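I moved to Ollordale in November with two suitcases and a box of kitchen things. The apartment is one room and a bathroom, on the third floor, over a shop that sells vacuum parts. I'm writing down how I set it up for working from home because I spent a lot of evenings reading other people's posts on the same thing, and most of them had a spare bedroom to start with.

## Money

I gave myself $900 for everything, including the bed. The bed took more than a third of it. The chair was the next biggest cost, and I bought it used from an office clearance out on the Cladirell road. It has a scratch on one arm and the height lever sticks. I would still buy it again. I sat in it for 10 minutes before I paid, and I recommend doing that even if the seller looks impatient.

Shelves came last. I ended up with two planks and four brackets, which hold the printer, the router and most of my books. The rest of the books are under the bed.

## The desk

I wanted something wooden and I didn't want to put it together myself. Most of what I saw online was either too deep for the room or so narrow that a keyboard and a plate wouldn't fit on it together. I eat lunch where I work, so that mattered.

I measured the wall three times and wrote the number on my hand before going to the store. The one I picked was the second one I looked at. Getting it up the stairs took most of an afternoon and one door had to come off its hinges.

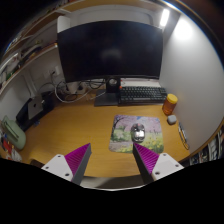

## Light and noise

The window faces a parking lot. Mornings are fine. After three it gets dim, and I have a floor lamp with a warm bulb that I turn on without thinking about it now. I tried a brighter bulb for a week and it gave me a headache.

Noise is the harder part. The shop downstairs tests vacuums, usually before lunch. I moved my calls to the afternoon and that took care of most of it. A rug helped with the echo. Foam panels did nothing that I could hear, and I returned them.

## Internet

The building has one provider, Majimbun. The first two weeks were bad and I worked from the library on Priselard Street, which has good tables and closes at six. Then a technician replaced the cable outside and it has been steady since.

## Still to do

- A blind for the window
- Felt pads for the chair, or a mat
- A second outlet strip, mounted off the floor
- Something to hang a coat on

The blind is on order. I'll add the width I ended up with once it's up, as the window isn't a standard size.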